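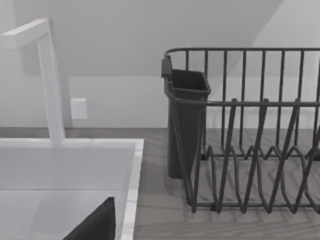 White sink and dark gray wire dish rack on a wood-grain countertop.

Limescale and Drainage Around the Kitchen Sink

Limescale is mostly calcium carbonate left behind when hard water evaporates. It dissolves in weak acid and resists ordinary dish soap. Most damage to sinks comes from scraping at deposits that a longer soak would have removed.

Mixing the descaler
Dissolve 10 g of citric acid powder in 200 ml of lukewarm water. Stir until clear. Do not use boiling water, as hot citric acid solution can leave calcium citrate, a white film that is harder to shift than the original scale. Never combine any acid with chlorine bleach. The mixture releases toxic gas.

Faucet outlet
Unscrew the aerator by hand. If it is stuck, wrap the collar in a cloth before using pliers. Note the order of the parts, soak the screen in the solution for 10 minutes, brush it and rinse. Replace the washer if it has gone flat or cracked. A spout that still drips after this has a worn cartridge or valve seat, and descaling will not help.

Basin
Wipe the solution on with a sponge, leave it for 5 minutes and rinse well. Composite sinks tolerate this, as does stainless steel. Older enamel may not – test a small spot near the drain first. Keep acid off marble and limestone entirely. For gray metal marks on a white basin, use a mild cream cleanser and light pressure.

Dish rack
Coated wire racks fail at the feet and at the welds, where water sits longest. Stand the rack on a tray that drains toward the sink, or lift it once a day and dry the counter beneath. Chips in the coating should be dried and sealed before rust spreads under the edge. Knives go in point down.

Counter seam
Check the silicone between sink and counter every February, or after any leak. Black spots below the surface of the bead cannot be cleaned out. Cut the bead away, degrease the joint, let it dry overnight and apply a new one. Run it in a single pass and smooth it within 3 minutes, before a skin forms – later smoothing tears the surface. Keep the joint dry until the cure time on the cartridge has passed.

Text: Rahel Pfister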